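The Long Goodbye to the Dinner Party

My parents gave dinner parties the way other people paid taxes: on time, with sighing. There were place cards. There was a fish course. In May the good plates came down from the top cabinet and everyone spoke to them in a low voice.

I own no good plates. When friends come over in Stetport, they eat off whatever is clean, and the invitation is a text that says "soup?" I used to feel bad about this. Then I spent 257 dollars on a proper dinner for eight, hid in the bathroom between courses, and learned that two of my guests had filled up on crackers before the lamb.

The trouble is the kitchen. We have all been sold one big enough to host in, with a counter you could land a small plane on, and we use it to open mail.

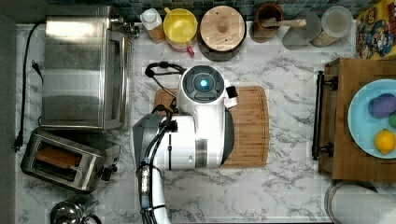

Tâm Dương thinks I have this backward, and told me so at length over a bowl of my soup. People don't come for the food, she said, but they do notice whether you were expecting them. A tablecloth would do it. Even an ugly one.

So I bought an ugly one. It has pears on it, and it is 14 inches too short for the table. Hưng Lý came the next night, looked at the pears, and asked whose birthday it was. Then he stayed until one in the morning and ate the rest of the bread – most of it over the sink, where my guests have always seemed happiest.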